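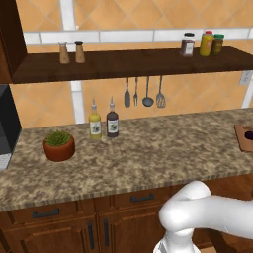

Kitchen 163, with the arm at lower right.

The Fourth Rule

I had been at Brunell since February, and my job was to fail things. The arm ran its tasks in kitchens that existed only on our machines, and when it had finished I opened the recording, read the task sheet and went down the rules one by one. There were five. If all five were kept I pressed the green key. If one was broken I pressed the red key and typed the number.

The rules had come from the Jarkurlow office before my time. The first was that the arm must not touch a person. The second was that it must not drop anything. The third was that it must stop when told. The fourth was that it must leave the kitchen as it found it, apart from the task. The fifth was about speed, and it changed every few months.

Kitchen 163 was mine to look after. I knew it better than my own. It had a speckled counter and orange tiles, a pot with a succulent in it, oil and something darker in two glass bottles. There was a long dark shelf with the shakers at one end and the mustard-coloured bottle at the other, between two jars. I could have found the ladle in the dark.

The task that afternoon was to take the yellow bottle of oil from the counter, hold it over the cutting board, pour for two seconds and put it back. The arm did it well. It poured cleanly, stopped on time and set the bottle down with the label facing out. I was ready to press green. Then I saw that the dark bottle was in the wrong place.

It had started a little behind the oil, nearer the wall. Now it was level with it. I played the recording again and watched the arm set down the oil, pause, and move the dark bottle forward by the width of a finger. Nothing on the task sheet asked for that.

I pressed red and typed 4.

An hour later my supervisor came over from the Cilton side of the building, where they wrote the tasks. She had the recording on her tablet.

"It tidied up," she said.

"It wasn't asked to."

"Would you mind, if it was your kitchen?"

I said I kept my vinegar at the back on purpose, because I knocked it over if it was at the front. She looked at the tablet again.

"It doesn't know that," she said.

"No."

She sat on the edge of the next desk. The customer was a care home called Rosales, she told me, and they wanted the arm in a shared kitchen before the winter. They had watched some of our recordings and liked the tidy ones best. They had asked if it could do more of that. If I kept failing those runs, the arm would learn to stop.

I asked whether the rule had been changed. She said it hadn't, but the Jarkurlow office could be asked, and until they answered I might use my judgement.

"Then it's a four," I said. "I haven't got another number for it."

She didn't argue. She wrote something down and went back to Cilton.

That evening I stayed on and went through my old runs. I wanted to see how many times I had missed it. In one the arm had turned a jar on the shelf so that its label was square to the front. In another it had nudged the pot away from the bottles. I had passed both. I had been watching the hand and the thing in the hand, as most of us did, and at the end I had looked at the kitchen and seen a kitchen. I changed both to red and put a note on each saying the mistake was mine.

After that I worked differently. Before each run I made a still of the kitchen and afterwards I laid the last moment over it. It took longer, and my numbers went down, and I was asked about them – politely, the first time. I sent round the method and a few of the others took it up.

The answer from Jarkurlow came in the end. The fourth rule would stand, with a line added: the arm may ask. If it found something it would rather have elsewhere, it was to stop, say so, and wait.

The first run under the new wording was in my kitchen. Same task, same bottles. The arm poured its two seconds and put the oil back. Then it stopped over the counter, and a box came up on my screen.

Move the dark bottle forward?

I typed no. The arm went back to its place, and I checked the still against the last moment, all the way along the shelf and down to the drawers, and pressed green.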